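Microwave cell (Turkard)

By Aparecida Paiva
Tuesday, August 6, 2019

The microwave cell is one of the kitchen cells at Turkard, and I've looked after it since May, so this entry is mostly what I've picked up on the job. One arm, one microwave, one plate – sounds easy! The first thing I set is the grip height, 514 mm from the base plate (Marti's old notes say 500, ignore them).
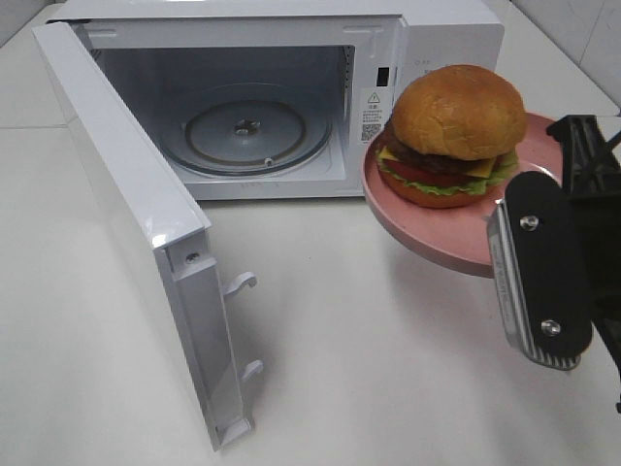

Plate and toy hamburger held up at the open door.

I check the two screws on the finger pad every 90 runs, and I wipe the pad while I'm there. The door hooks get a look too – Anderson Vasconcelos replaced a cracked one last winter and still grumbles about it. If the plate starts slipping, try the pad before you touch the grip force, which should stay where it is. I lost a whole afternoon at Zarville learning that one.

Related entries
Flikora gripper pads
Drawer cell
Teaching a plate pose

Last updated by A. Paiva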